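Keeping wooden floors happy (without spending every weekend on your knees)

I've lived with wooden floors in every place I've rented and now in the one we own, a narrow terrace in Flalwood with a front room that gets all the sun and a back room that gets all the mud. People keep asking me what I put on them, so I've finally typed it up. Grab a tea, it's a bit of a ramble.

First thing, sweep more and mop less. I know that sounds lazy, but grit is what does the damage, far more than a dull patch or the odd sticky footprint. I run a soft broom round every evening after the washing up (it takes less time than the kettle) and I only get the mop out when the floor really needs it. If you prefer a vacuum, switch the brush off or use the hard floor head. The spinning brush on our old one left a lovely set of swirls by the sofa and they're still there!

When you do mop, wring it out until you think you've overdone it, then wring it again. The floor should dry behind you in a minute or two. I use a bucket of warm water with a small squirt of ordinary washing-up liquid, and a second bucket of plain water for rinsing. No vinegar, please. I did it for years because my nan did, and it took the shine right off the hall. Steam mops are out as well, at least in my house.

Now, marks. Rubber scuffs from shoes come off with a clean tennis ball rubbed back and forth, or a pencil rubber if it's a little one. Candle wax wants chilling with a bag of frozen peas (wrapped in a tea towel) and then easing up with an old loyalty card. For those white rings from a wet plant pot, put a dry cotton cloth over the ring and press with a warm iron for a few seconds, no steam, lifting it to check each time. Try it in a corner first, because finishes vary and I don't want angry emails.

Next up is furniture feet, which is my hobby horse. Anything that stands on wood needs something soft under it, and that goes for stands and lamps as much as chairs. I used to think a flat base was safe because there were no pointy legs to dig in. Then I lifted our hallway lamp to paint the skirting and found a perfect scratched circle underneath.

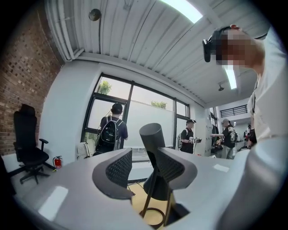 Ring bases like the black one on this stand need felt too, all the way round.

For a round base I cut a strip of sticky felt into short lengths and go round the ring with small gaps between them, like numbers on a clock. One long strip always puckers on the bend. Wipe the metal first with a bit of surgical spirit and let it dry, or the pads will wander off in a week and you'll find them stuck to the dog.

For chairs I've tried all sorts. The cheap pads from the market lasted up to 4 weeks under the dining chairs, which get dragged about by everybody. The Kikico ones I use now are thicker and have held on since June, and I like that they come in a brown that doesn't show the dirt. Heavier things, like the bookcase, get proper cups. Check them all when you change the clocks and pick the fluff and grit out with a cocktail stick. A dirty pad is basically sandpaper.

Scratches, then. Little ones I rub with a walnut half (yes, it works on our oak, and no, don't do it if there's a nut allergy in the house). Deeper ones get a wax filler stick, pressed in with a plastic scraper and buffed with a sock. Prieto do a mixed pack of browns and I blend two shades to get near ours. Go slightly darker if you're stuck between colours, as a dark line looks like grain and a pale one looks like a scratch.

If you've got a bare patch that needs sanding by hand, stop before you get carried away with the fine papers. I bought a pack of Gritik sheets once and went right up to 2000 grit on a patch by the back door, very pleased with myself, and then the oil just sat on top of it in a puddle. Far too smooth! I had to rough it up again with 120 and start over.

Last bits. Two doormats, one outside and one in. Rugs need a breathable underlay, and shift them a bit every few months or you'll get a pale rectangle like ours. Lay oily rags out flat outdoors to dry before they go in the bin, never scrunched up, as they can catch fire on their own.

I'll do squeaky boards another time, once I've fixed the one on our landing.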